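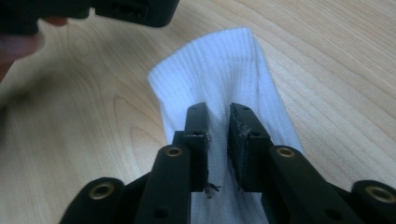 The index at the back of the book

An index is usually the last part of a non-fiction book to be made and the first to be squeezed. By the time the pages are ready for it, the schedule has slipped, the printer's slot is booked and the publisher knows how many blank pages are left at the end. The indexer works inside those limits.

Nadja Imhof has indexed for Flellbridge, a small academic and local history press, since it moved its production to Stullwood. Most of her commissions run to between 200 and 400 pages. The one she was finishing when we spoke was a history of inland harbours with 3,000 references under 149 main headings. She had been allowed 21 columns for it.

Work begins on final page proofs. Starting earlier is possible, and some publishers ask for it, but every change in pagination then has to be followed through the entries. A paragraph cut from chapter two can shift page breaks as far as the end of that chapter, and a new illustration can do the same. Imhof will read an earlier draft to learn the vocabulary of a subject. She does not attach page numbers to anything until the proofs are declared final, and her terms state that a reflow after that point is charged by the hour.

The first pass is a straight reading with a pencil. She underlines names and terms, and writes a bracket beside any passage where a subject is discussed without being named. These bracketed passages take most of the time. A chapter on dredging may never use the word "silt" and still contain the fullest account of silting in the book. A word search would miss it, and so would any software that builds entries from a list of terms in the text.

Entries are typed during the second pass. Imhof uses Karam, a dedicated indexing program, which holds each heading, subheading and locator as a separate record and sorts them as they are entered. She tried Futero, which embeds entries in the author's file as hidden markers, and returned it to the publisher after one book. Embedded markers survive a change of page size, so they suit titles that will be issued in several formats. They are slower to edit, however, and the index can be seen as a whole only when it is generated.

Headings are nouns or noun phrases. The choice between two words for the same thing depends on what the reader is likely to look up first, and the other word gets a cross-reference. If an entry has only one or two page numbers, Imhof repeats them under both words, as this takes up no more space than a "see" reference and saves the reader a step. Longer entries are kept in one place.

The usual fault in an amateur index is the undivided string. A heading followed by 17 page numbers tells the reader very little. Her own limit is six, after which she adds subheadings. The opposite fault is over-division, where each subheading has a single locator and all of them fall within the same four pages. A page range would serve better.

Alphabetical order is less settled than it looks. In word-by-word order, "New Quay" comes before "Newbury". In letter-by-letter order, spaces are ignored and "Newbury" comes first. Both systems are in use. Flellbridge prefers word-by-word for history and letter-by-letter for its two technical series, where compound terms are written as one word by some authors and two by others. Names beginning with "Mc" or "St" need a separate ruling, which should be given in the brief to the indexer and often is not.

Passing mentions are left out. A town that appears once in a list of stops on a journey has no entry unless the book says something about it. Authors object to this more than to any other decision, particularly where the name belongs to a person who helped with the research. Imhof refers them to the acknowledgements.

The last stage is cutting. The harbours index came out at 24 columns, three over the allowance. Changing the subheadings from one per line to a run-on paragraph saved 2. The third was found by merging headings: "cranes, hand-operated" and "cranes, steam" became a single entry, and the names of individual vessels were reduced to those discussed for more than a sentence. The type size was left alone. It was already a point and a half below that of the main text.

Authors receive the index as a plain document and are asked to reply within two days. They are asked to check spellings, dates of office and any two people with the same name. Additions are accepted if each comes with a page number and a suggested deletion of equal length. On the harbours book the author sent eleven additions and four deletions, and four of the additions went in.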